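Brush pickup misses by half a cell after every restart (student cleanup task)
Posted Wednesday, April 14, 2021 in School and Club Robots
Tags: gripper, calibration, two-arm, class project

Rotich_lab_3
I'm in a two-semester automation class and our project is a tabletop cleanup. One arm holds the dustpan, the other takes the brush, sweeps whatever is on the table into the pan, and then the pan gets tipped into the bin. We call the project Hukia. The code is a pile of Python scripts on top of the vendor's library, plus a small planner a former student wrote called Derik.

The problem is the brush grasp. If we teach the point and run right away, it works nearly every time. We did 200 runs in March and 82 of them failed, and almost all the failures came in the first few tries after the controllers had been power cycled. The gripper goes to where it thinks the handle is and closes beside it, always on the same side.

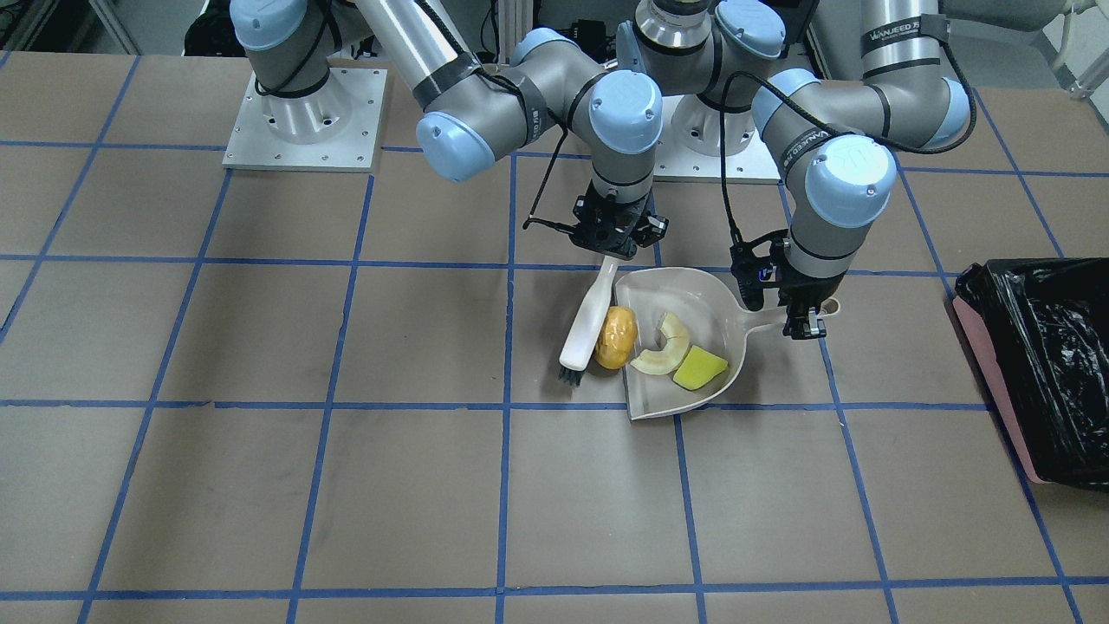
Our table is covered in brown paper with a tape grid so we can write down positions as row and column. Each arm has its own base frame and Derik converts from grid to base. The pan side has never given us trouble. What we can't get right is the approach for the other arm, coming down over a handle that points up toward the gripper with the bristle end right against the pan. If it closes off to the side it bumps the brush and the brush bumps the pan. We have tried slowing down, raising the approach height and re-taping two rows. No change. The final demo is in June and I'd like to stop re-teaching every morning. Is this a calibration problem or a planner problem?

Esther Ndung'u
Calibration, almost certainly, but check one thing first. An error that shows up after a power cycle and always goes the same way usually means something is not being restored at startup. Look at the tool frame. On a lot of controllers the active tool goes back to the default flange frame on boot, and your scripts then run happily with the wrong offset. When you re-teach the point you teach it in that wrong frame, so it works until the next time somebody sets the tool by hand.

To test it, turn everything off and on, and before you run anything read back the active tool number and the TCP values on the pendant. Write them down. Then run your normal startup and read them again. If they differ, set the tool at the top of your script and leave it there.

If they're the same, take the pan and the second arm out of it and work on the brush alone.

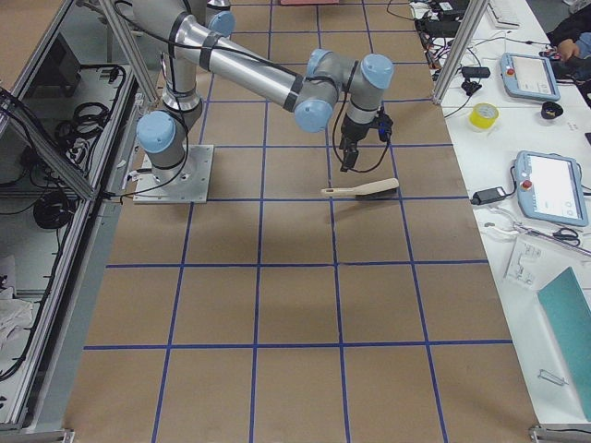

Put the brush flat in one cell, parallel to a tape line, and send the open gripper to a point 12 cm above the handle. Jog straight down in 2 cm steps and stop before contact. Do that in three cells that are far apart. If the miss is the same in all three, it's an offset. If it grows as you move away from the base, your grid-to-base rotation is off, and no amount of re-teaching one point will fix that -- you need to touch off at least three grid corners with a pointer and recompute.

I would also stop using tape as your reference. Tape moves and paper stretches. Drill two dowel holes if the school lets you.

zirkis_fan
we had this exact thing, it was the gripper. fingers were loose on one side. tighten the screws

Rotich_lab_3
Fingers are tight, I checked those in February. The tool frame did change after the restart though. It came up as tool 0 and our script never sets it. I put the set-tool call in and did 6 restarts today with no misses at the brush. I'll still do the three-cell test on Thursday, as the far row looks a little off to me.

Esther Ndung'u
Good. Re-teach your old points before you trust them. Anything saved under tool 0 will be wrong now.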